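Company > Who we are > How we work

Reading time: 2 minutes

About Pendport

Pendport is a commercial laundry and garment sorting company. We wash, dry, sort and return small textiles for care homes, boarding schools and sports clubs. We started with one site at Drondine and opened the second, Virk, when the school contracts outgrew the first. Today we serve 42 customers from the 2 sites.

Most of what we handle is small: socks, washcloths, gloves, bibs, napkins. Large flat pieces have gone through feeders and folding machines for decades, but small items were always done by hand. A person stood at a table, found the pairs, clipped them to a hanger and reached for the next ones. It is steady work and it is hard on the wrists and shoulders.

What we are automating

Cinex is our name for the project that puts two-armed robots on the pairing and hanging tables. It began in October at Drondine with a single table. The robot works from items laid out on a board, with the clip hanger hung over it. The aim is for the arms to pick up a pair, bring it to the clips and leave it hanging.

Soft items are difficult. A sock never lies the same way twice, and a clip has to be squeezed open before anything can go in it. Our people are still much faster than the arms, and we expect that to be the case for a good while. We run Cinex on plain items in a few colors first. Patterned socks and anything with a name tape stay on the hand tables.

What changes for our staff

We told staff before the project started that no one would lose a job or hours over it, and we put that in writing. The terms are posted in the break room at both sites.

Some jobs do look different. Operators at Drondine now rotate between hand sorting and the Cinex table, so a full shift of pairing is no longer the normal day. At the Cinex table the operator lays out the items, watches the run, stops it when something goes wrong and writes down what happened. The training takes place on paid time and comes with a higher pay grade once it is finished. Nobody is required to take it.

Several of the best changes to the setup came from the hand tables. Operators asked for the socks to be laid with the toes toward the front edge of the board, the way they do it themselves, and that is now the standard layout. They also asked for a stop button on both sides of the table – it had only been on one.

There are things people don't like. Watching a machine is dull in a different way from sorting, and a few operators tried it and went back. The log sheets were too long at first. We shortened them, and we are still getting complaints about the second page.

Where things stand

The operators' log for Cinex now holds 1034 entries. Of these, 672 are runs in which someone had to step in. We share these numbers with staff and with any customer who asks. Virk will not get a table until the Drondine operators say it is worth having – they get the first vote on that.

Visits

Customers and job applicants are welcome to see either site during working hours. Please write ahead so that we can have safety shoes ready in your size.

Contact | © Pendport | Back to top

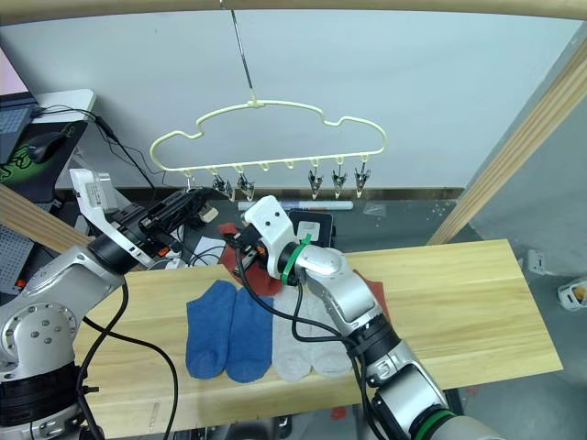 Blue and gray socks on the board, with the clip hanger over the Cinex table.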